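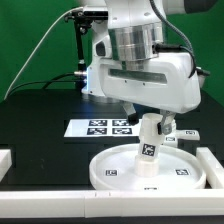 What the Second Arm Costs: A Conversation About Planning a Small Robot Bench

October 25, 2019

The automation manager at Terkora has a spreadsheet she calls the long one. It has a tab for every piece of equipment her team has bought, wanted, borrowed or regretted, and she scrolls through it while she talks, stopping now and then to laugh at a line she had forgotten. Terkora designs small plastic assemblies for other companies and works out how they might be put together by machine before anyone commits to a production line. For most of its life that meant jigs, patient people and a great deal of tape. Then, in August, the first robot bench went into service, and now she is putting together the budget for a second.

I had asked for half an hour. We talked for most of an afternoon, and she made coffee twice.

"People ask me what the robot cost, and I always want to say, which part of it?" she began. "Because there's the arm, and that has a price, and everybody can picture the arm. But the arm by itself can't do a thing for you. You need something for it to stand on, something on the end of it to hold with, something to see with, somewhere for all the cables to go. You need the parts you're going to practice on. And then you need a person who has the time to sit with it, and that person was doing another job last month."

The first budget, she admits, did not reflect any of this very well. She had asked for one figure for the arm and gripper and another, much smaller one, for what she labeled "bench and misc." The miscellaneous line was gone in 30 days.

"I had a column for misc. and I was proud of it! I thought I was being so careful. And then we bought the mounting hardware, and the first clamps weren't the right clamps, and the cables we had were too short to reach, so we bought longer ones. None of it was expensive by itself. You just keep signing little slips of paper until one day you look up."

The bench she is so fond of sits at the back of the building. The practice task there is an assembly job with white plastic parts, chosen for being dull. The arm takes hold of a tall tube and works with it over a round tray. The parts carry printed square markers, and so does a sheet that lies flat on the table behind them.

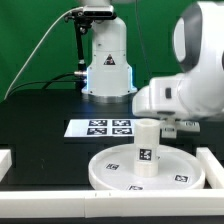

The practice bench at Terkora, with the marker sheet on the table and the tube standing in the tray.

The markers are her favorite item in the whole spreadsheet, since they cost next to nothing. "A printer and some patience," she said. They give the software fixed patterns to find, so that it can work out where a part is and which way it's turned. She had priced a far grander vision package from a supplier called Workilex, with its own lighting and its own controller, and had very nearly bought it.

"It was a lovely system. I'm not saying a word against it, and if we were running three shifts I'd probably have it by now. But we're not running three shifts. We're finding out whether a thing can be assembled at all. For that, I can stick a square on a part. The quote from Workilex is still in here, look, I've got it in gray, which means 'not yet.' I never delete anything. Gray is for the things I may want when I'm older and wiser."

The green backdrop behind the table was another cheap purchase, and she wishes she had made it sooner. With a plain color back there, the background stays the same from one day to the next, and nobody walking past in a checked shirt ends up in the recordings. The black tabletop came out of the same thinking, as the white parts stand out well against it. She told me she had spent a happy evening at home holding plastic tubes up against different colors of cardboard, while her family looked on with concern.

I asked how she decides what goes into a request and what waits. She had an answer ready, though it took her a while to get to the end of it, by way of a story about a drill press and another about her grandmother's kitchen.

"My grandmother would never buy a pan until she'd cooked the dish three times in the wrong pan. She said by then you knew what you wanted. So that's my rule, more or less. If we've done a job badly with what we have, and done it badly more than once, then I know what to ask for, and I can write it down in a way that the people upstairs understand. If I only think we'll need it, it goes in gray."

By that rule, the second arm has earned its place. The team has a waiting list for the bench, and it has grown to 4 projects. One is a connector housing for a customer in the medical field that she wouldn't describe any further. Another belongs to Rozīte, a lamp maker that wants to know whether the base of its new reading lamp can be closed by machine. Each project needs its own parts on the table, its own settings and its own stretch of uninterrupted days, and whenever one is cleared away for the next there is a loss that's hard to put a number on.

She has put a number on it anyway. Clearing the bench and setting up the next job takes her people 90 minutes when all goes well, and she has begun logging the times when it doesn't. That log is attached to the new request as an appendix. She thinks it will do more good than anything she could write in the cover letter.

"When I wrote the first request, I wrote about the future. I had a paragraph about the future! It embarrasses me now. This time I've written about Rozīte waiting for their turn, and about how long it takes to put things back where they were. It's a much more boring document, and I think it's a much better one."

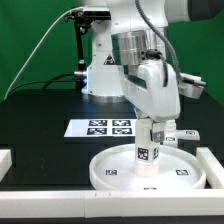 The gripper is the item she has changed her mind about most often. For the second bench she first wanted something cleverer, with more fingers and more ways of moving, and she had a demonstration unit in for a week from a dealer called Trumetport. Her team liked it enormously. They also spent most of that week learning how to mount it and very little of it picking anything up. In the end she went back to a plain parallel gripper, two fingers that open and close, and set aside some of the difference for finger tips in different shapes and materials.

"Fingers are where I'd tell anybody to be generous. You'll want different ones for every part, you'll want to try something silly, and you'll want spares. In the first budget I had exactly one set. One! I don't know what I was thinking. Now I put down 5 sets per bench per year, and if we don't use them all, well, I'll take whoever complains out to lunch."

Cables have been promoted to a line of their own too. She now asks for every cable to be measured along the route it will really take, with the arm at full stretch, plus slack for the bends, and she wants the route drawn before the order goes out. The rails along the edge of the work area get a line as well, modest as they are. They mark the space where the parts belong, and it has turned out to be very useful, when planning a task, to have a border you can point to.

And then there is time, which she keeps on a tab in bright yellow so that it can't be missed. For the second bench she has asked for one person, half-time, through the whole of the first year. That was the request she expected to have to fight for. When she presented the draft, the questions were nearly all about the arm: whether a smaller one would do, whether a used one could be found, whether the price would come down if they waited until spring.

"I said yes, maybe, maybe, and I don't know. And I said I'd gladly take a used arm if I could keep my half a person. I meant it, too. With a used arm and somebody looking after it, you've got a bench. With a brand-new arm and everyone too busy to go near it, you've got a very nice thing to show visitors."

There are things she would leave out if she were starting over. She bought a rolling cabinet, meant for moving the controller from room to room, that has never rolled anywhere. She paid for a longer training course than she needed, when the two people who went would have been happier with the short one and a free week at the bench afterward. Both are still on the spreadsheet, marked in a pale pink that she says stands for tuition.

What about a third bench? She closed the laptop when I asked, then opened it again a moment later to show me that there was, in fact, already a tab. It had a title and a single row, and the row was for cables.

The decision on the second bench is due before the end of the year. In the meantime she has a list of smaller things to see to, beginning with the connector housing, which needs the table next, and a call to Rozīte to tell them how much longer it will be.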